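How to move a hand-packing station to a shared robot cell without losing the people who run it

Applies to: single-arm cells with a two-finger or linkage gripper, one operator per shift, mixed product. Last revised in January.

This page covers the changeover of one packing station from manual work to shared work, where an arm does the picking and a person does the setup, the inspection and the exceptions. It is based on the conversion of station 6 at the Sleiman warehouse, which handles stemmed and narrow-necked goods for the Kukorar tableware line. The control software is Ninano. Menu names below are from Ninano release 2 and may differ in yours.

Mechanical installation and guarding are not covered. Those should be complete and signed off before you start at step 1.

Before you start

You need the following:

The current work instruction for the station, including any handwritten notes taped to the bench
Shift records for the last full month
A simulation model of the cell, with gripper and camera positions as installed
One person from each shift who has packed at the station
Write access to the Ninano job library

The handwritten notes matter more than the printed instruction. At station 6 the printed version had five lines and the notes had nineteen, including which cartons arrive with a weak bottom flap and which items have to be turned before they go into the divider. The arm needs all of that in some form.

Step 1. Break the job into tasks

Watch a full shift and write down each task as a verb and an object: open carton, fit divider, pick item, check rim, place item, close carton, apply label, clear jam, answer radio. Do not group tasks yet. Include the ones that have nothing to do with packing. Packers at station 6 also signed for pallet deliveries from the side door, and this was missing from every process chart we had.

Mark each task A (arm), P (person) or S (shared). Use A only if the task has a fixed start condition and a fixed end condition. Picking and placing usually qualify. Checking a rim for chips usually does not, unless you have a dedicated inspection camera, and should stay P.

Any task marked S needs a named handover point. If you cannot say in one sentence when the arm stops and the person starts, mark it P and come back to it after a month of running.

Step 2. Choose the grasp

For each product, decide where the gripper closes. With stemmed goods the choice is between the stem and the body. The stem gives a repeatable contact and leaves the rim alone, but the item can swing when the arm accelerates. The body grasp resists swing but needs a wider opening, and the outer linkages may touch the neighboring item in the tray.

We use the stem for anything with a narrow post and set the approach so that the stem lies in the gap between the fingers before they start to close. If the fingers close while the stem is off center, the first finger to make contact pushes the item sideways.

Record the grasp in Ninano under Job > Grasp > Contact Region. Give it a name a packer will recognize. "Stem, low" is better than a part number, as the person clearing a fault will read this name on the panel and has to match it to the item in front of them.

Step 3. Rehearse in simulation with the operators present

Run every product in simulation before it runs on the floor. Use the palm view for this, looking along the fingers toward the item, and keep the overhead view for checking reach. From overhead, a stem that is slightly off center looks fine. From the palm it is obvious whether it lines up with the gap.

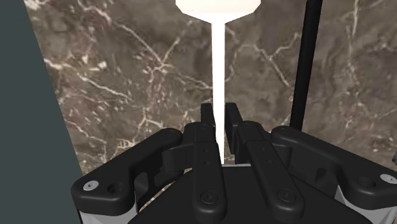

Braninen wrote in from another site to say that their packers were shown the simulation only after the jobs had been approved, and that it was the wrong order: three of the grasps had to be redone in the first week, and all three problems were ones a packer would have caught on screen. The same message asked whether operators should be allowed to edit the approach angle themselves. At Sleiman they are, within limits set in step 5.

Plan one session per shift, at the start of the shift and on paid time. Sessions held after hours were poorly attended and produced few comments. Run each product at quarter speed, then at full speed, and stop after each one to ask two questions: would you pick it up there, and what usually goes wrong with this item. Write the answers into the job's comment field. Do not keep them in a separate document.

Set the repeat count to 2000 cycles per product for the unattended run afterward. Vary the item position within the tray tolerance. A job passes if no cycle ends in a dropped item or a contact outside the named region. Simulated contact is cleaner than real contact, so treat a pass as permission to try the job on the floor at reduced speed and nothing more.

Step 4. Rewrite the job description

Do this before the cell goes live. The person at the station is no longer a packer in the sense the old description used, and leaving the old text in place causes two problems. Performance gets measured on cartons per hour, a figure the arm now controls, and the new duties get treated as extras.

The revised description at station 6 lists these duties:

Load trays and dividers
Inspect rims and reject damaged items
Clear stops of type 1 and type 2
Adjust approach angle and closing speed within the permitted band
Log every stop with a cause
Sign for side door deliveries

The pay grade was reviewed at the same time and moved up one step. If your site cannot do that at go-live, say so in writing and give the month when it will be reviewed. Expect questions on this in the first session, before any question on the arm.

Step 5. Set permissions

Open Ninano > Users > Bands. Create a band called Operator and allow the following: pause, resume, skip item, change approach angle by up to 6 degrees, reduce closing speed. Do not allow an increase in closing force. Everything else stays with the technician band.

Some sites lock the operator out of all settings. The effect is that each small adjustment becomes a maintenance call, the cell waits, and the person standing next to it waits too. Station 6 ran this way for its first two weeks. Most of the technician calls in that period were for a change of one or two degrees in the approach.

Every edit is stamped with the shift and the old value. Turn off the option that attaches the user's login to the daily summary report. The full record is still available to the technician if needed, and people are more willing to adjust a setting if the change does not appear next to their name in the morning meeting.

Step 6. Go live at reduced speed

Start with one product at half speed for one full shift. Add a second product only after the first has run without a type 2 stop. Keep the manual bench set up and stocked beside the cell until all products have moved over – at station 6 it was used on most shifts in the first month, mainly for short orders that were not worth a tray change.

Rotate operators every two hours. Watching an arm is more tiring than packing, and missed rim chips went up sharply in the third hour when we tried a longer rotation. The rest of the shift can be spent at a manual station, on tray loading or on goods-in.

Step 7. Read the stop log weekly

Export the log from Ninano > Reports > Stops. Sort by cause, then by product. Our first export had 3329 entries, and the largest group had the cause "other." This means the list of causes is wrong. Sit down with the operators, read through a page of those entries, and add the causes they name. We added "tray not seated," "item leaning" and "divider lifted," and the group shrank to a size that could be read in one sitting.

Common problems

Item swings after lift. Lower the acceleration on the first move before changing the grasp. If it continues, move the contact region up the stem toward the body.

Gripper touches tray wall. Check that the correct tray model is loaded. The shallow and deep trays have the same footprint and are easily confused on the panel.

Operator resumes without clearing the item. The prompt text is probably too long. Shorten it to the action required.

Cell output is below the manual rate. Normal for the first weeks with mixed product. Check tray loading first – the arm is often waiting for trays.

Related pages: Tray tolerances and seating. Stop types 1 and 2. Adding a product to an existing job.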